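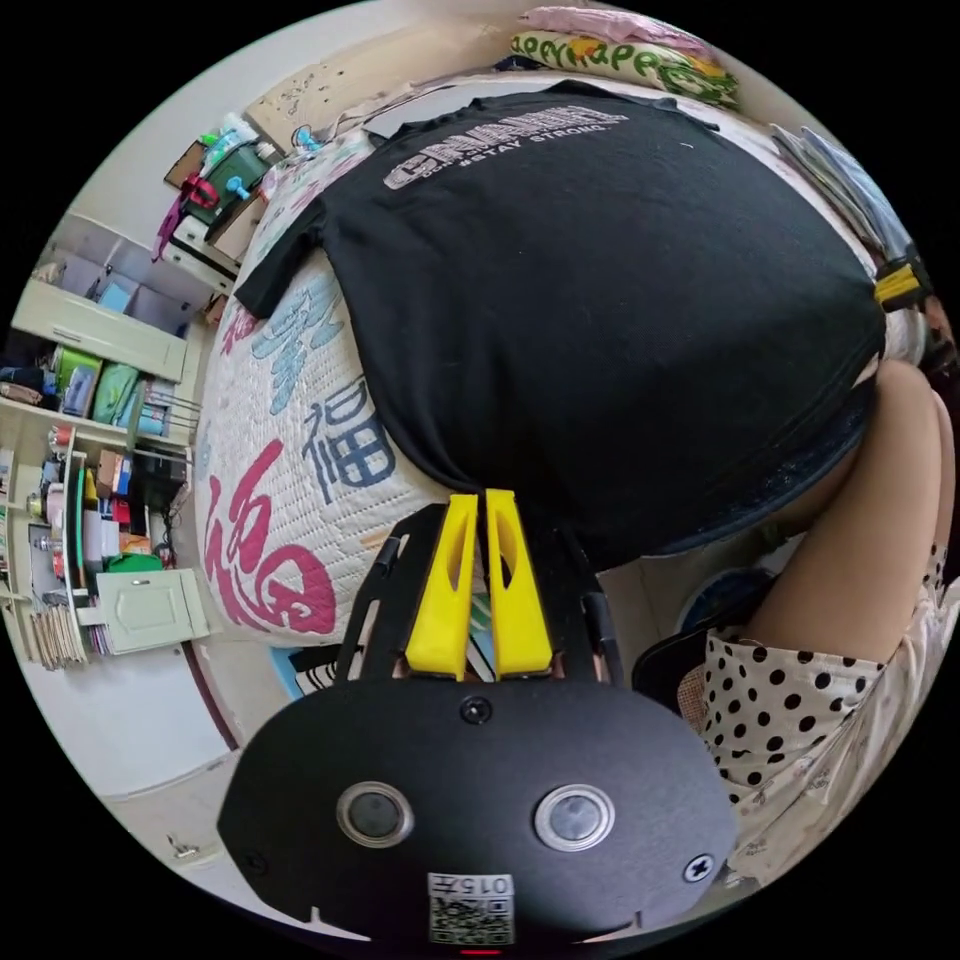
Folding is my favorite chore to teach a robot, and I want to share what has worked in our house, because the first week can be maddening and the fifth is so much fun!

**Start with one T-shirt.** Lay it out flat, front up, and smooth it with your palm before you pick up the hand-held gripper. Do the same shirt, the same way, until your own folds look alike. Then change the shirt.

**Give it some contrast.** Dark shirt on a pale bedspread is lovely. A white shirt on a white bedspread gave me no end of trouble, so I put a colored towel under those now.

**Pinch the hem, don't scoop it.** Close the fingers on a single edge of fabric, lift an inch or two, wait a beat, then carry it over. If you grab a fat handful, the sleeve comes along for the ride and you'll be starting again.

**Slow down at the turn.** I used to whip the sleeve across the way I do when I'm folding for real (old habits!). The replays were a blur. Think of showing a five-year-old — that pace is right.

**Keep your other hand out of it.** It's so tempting to pat down a wrinkle halfway through. Put that hand in your pocket or on your knee.

**Leave the messy ones in.** A fumble that you fix calmly is worth keeping. One where you gave up and threw the shirt on the pillow is not. I sort mine in Lurkeo the same evening, while I still remember which was which.

**Save jeans for later.** Denim is stiff and heavy, and it slips out of the fingers at the worst moment. Frayed hems are the fussiest of all, as the threads catch. I waited until I had 374 good shirt folds before trying a pair, and I was glad I had.

**Take breaks.** Two short sessions a day beat one long one. My wrist gets sloppy after 100 folds, and it shows.

Towels are next on my list, then pillowcases — fitted sheets can wait until November.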